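Open day at the Skomov teleoperation lab, Fri 1 May

I have wanted to get into this place for ages, and the open day did not let me down!

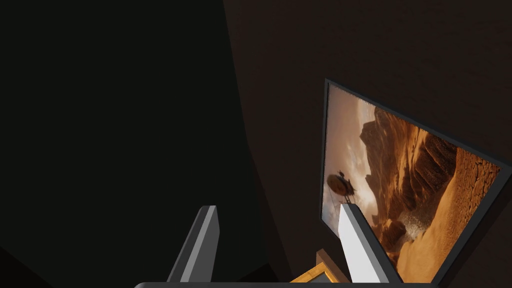 The morning was all simulator work. Joyce Laizer put us at the desks two at a time, one hand on the controller, eyes on the view from the gripper, and let us drive. Every run you finish is saved as a demonstration for the robot to learn from, even the clumsy ones (mine wandered all over the place). They had 163 saved by lunch and want 300 before training starts again.

Closing the fingers is easy. Getting them lined up first is the hard part – you tilt the wrist a little and the whole room swings around on you. I needed 9 tries before Joyce let me keep one, and I was grinning like a kid.

After lunch Sumeya Weldu showed us hand guiding on a real arm, where you just take hold of it and walk it through the job. So light! I could have stayed there until closing.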